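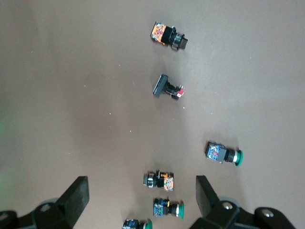 2018-11-18. Back on the switch sort today. Naheed and I had the bench to ourselves most of the morning, so we decided to stop fiddling with the training script and just collect. The plan was 30 episodes, all teleop, no scripted moves, because the last batch was half scripted and the policy learned to hover like a confused seagull. I've started scattering the switches properly instead of lining them up (my bad habit, it makes the reset quicker), and the wrist view is a lot messier for it. Green caps with the blue contact blocks, black buttons with the orange ones, and that little flat-faced one with the red and white block that I keep forgetting is in the set. Everything goes down on its side. I'm happy with the mix, but the ones that end up stacked close between the fingers are a pain, because you go for one and the open gripper wants to bump its neighbour on the way in.

Zane reckons we should bin any episode where a neighbour gets nudged. I don't agree! If the operator nudges one and then carries on and gets the right switch, that's a recovery, and recoveries are exactly what we were short of in the Golent set. What I'll do is tag them "nudge" in the notes column and we can train with and without. Zane, if you're reading this, argue with me at lunch.

Other stuff from the morning:

Grip on the collar, never on the cap. Jerome was squeezing the caps yesterday and you get a press in the middle of the lift, and then the whole thing rolls in the fingers. I've asked him to redo his.

The table wants a wipe. There are white specks all over it in the wrist view and I'd rather the model didn't fall in love with a bit of dust. Cloth's in the drawer under the Bachmann supply.

Left wrist stream dropped out on 3 episodes, same as in April. Reseated the cable, no change that I could see, so I swapped it for the one off the spare arm. Those episodes are deleted, don't go looking for them. 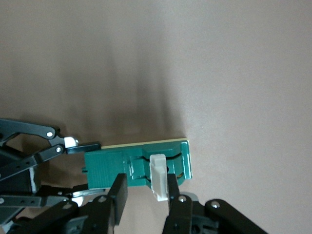 After lunch we moved on to the two-arm task, which is the one I've been looking forward to. Left holds the end of the green housing, right does the business around the white tab. Darragh drove first and he's miles better at it than me (all those years of playing drums, I suppose). My trouble is that I concentrate on the right hand and let the left one creep, and then the part swivels. Going to try it with 2 operators tomorrow, one per arm, and see if the motion looks any more natural on playback.

Châu wants 500 of these before she'll bother starting a run on Jurndale. Fair enough, but at today's pace that's a lot of arvos, so I've asked if Eline's students can be roped in.

To do: new finger pads, colour balance on both wrist cameras, and label today's lot before I forget which ones were nudges.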